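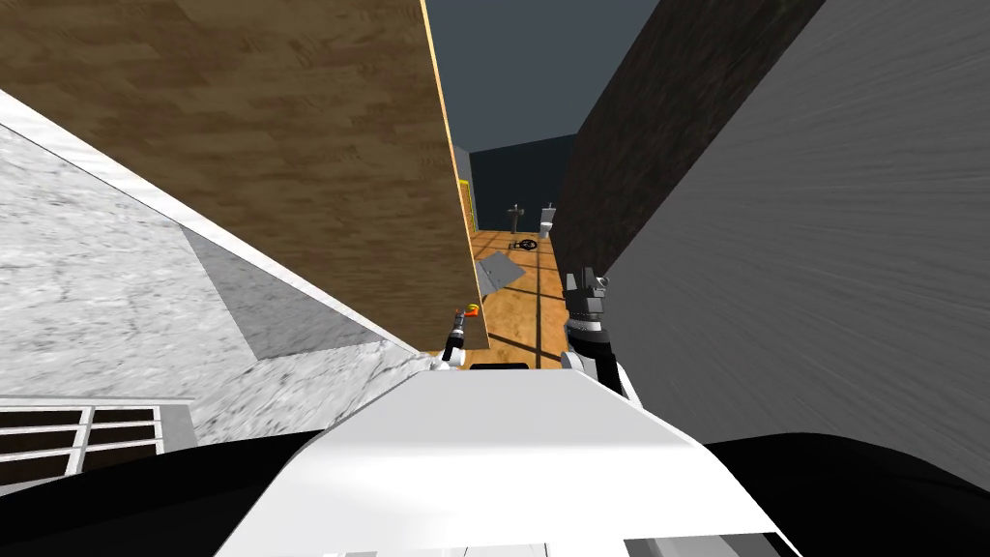
Que eu devia parar de chamar "lixo" a uma coisa que ainda vai servir a alguém, respondeu-me uma leitora de Buva, já meio zangada, depois da crónica de maio. E acrescentou que no prédio dela se separa tudo há anos e que quem estraga é quem escreve sem nunca ter posto as mãos dentro de um balde castanho. Levei com aquilo ao pequeno-almoço, ainda de pijama, e fiquei a remoer o dia todo.

Pois bem, fui meter as mãos no balde!

15 de dezembro de 2020

Para quem não acompanhou: Buva tem desde a primavera um projeto de recolha de restos de comida porta a porta. Chama-se Zistport (eu também torci o nariz, parece nome de terminal de contentores) e começou com 587 casas, quase todas no bairro de Somogyi, o que sobe da estação até ao depósito da água. Cada casa recebeu um balde castanho com tampa, um rolo de sacos de papel e um folheto com letra tão miudinha que o meu só lá foi com a lupa dos selos.

O arranque calhou na pior altura possível. Estava meio mundo fechado em casa, a cozinhar três vezes ao dia, a fazer pão, a descascar batatas como se viesse aí um regimento. Os baldes enchiam num instante. E os caminhões... perdão, os camiões (passei demasiados anos a ler banda desenhada brasileira) só vinham 2 vezes por semana. Em maio, com aquele calor fora de época, houve ruas em Somogyi por onde se passava de máscara e com gosto em levar a máscara. Foi isso que escrevi na altura, e foi isso que irritou a minha leitora.

Desde então mudou muita coisa. A recolha passou a quatro vezes por semana, os camiões são lavados no fim de cada volta e o folheto ganhou uma segunda edição com letra de gente. Quem faz a recolha é a Womex, uma empresa pequena que antes tratava sobretudo de jardins e que ficou com o contrato porque tinha um terreno para compostagem a seguir à linha do comboio. Pedi para passar lá uma manhã e deixaram-me, com botas emprestadas dois números acima do meu.

Cheguei às seis e meia, ainda de noite, e a primeira coisa que aprendi é que o composto deita fumo. Bom, vapor. Os montes estão quentes por dentro, passam dos sessenta graus, e nas manhãs frias aquilo parece um campo de pequenos vulcões. Cheira a terra e a casca de laranja. Muita casca de laranja, estamos em dezembro! O pior cheiro da manhã veio de um saco de plástico com camarões que alguém achou por bem meter no balde castanho, e que foi parar à parte, de onde segue para o aterro com o resto das asneiras.

O plástico é a grande dor de cabeça. Encontram-se talheres, rolhas, iogurtes por abrir, vi sair de um saco um comando de televisão. Tudo isto é retirado à mão, numa passadeira, por gente que agora trabalha mais afastada do que trabalhava e que por isso demora mais. Durante umas semanas a triagem esteve mesmo parada, e o material foi direitinho para o aterro. Os moradores só o souberam depois, e houve quem tivesse deixado de separar por despeito. Compreendo o despeito. Se eu andasse a raspar pratos todas as noites para aquilo acabar no mesmo buraco, também ficava com azia.

Mas o que me ficou mais na cabeça foi a conta do dinheiro. Cada tonelada que segue para o aterro custa 80 euros à câmara, e a taxa vai subir. O composto, por seu lado, é dado: quem mora em Somogyi pode ir buscar um saco em cada estação do ano, e o que sobra vai para os canteiros públicos. Não há ali um negócio, por agora, e acho bem que se diga isto com clareza antes de se alargar o projeto ao resto da cidade. Vai ser preciso mais um camião, mais gente na passadeira, outro terreno. Perguntei quem paga e recebi um encolher de ombros muito educado.

Trouxe comigo um saco de composto (autorizado, calma) e pus metade na oliveira da varanda. A outra metade está à porta de casa, porque ainda não descobri onde a guardar.

E à leitora de Buva: o balde castanho já cá está, debaixo do lava-loiça. Ontem deitei-lhe borras de café com cápsula e tudo, fui lá buscá-la com uma colher e lembrei-me de si.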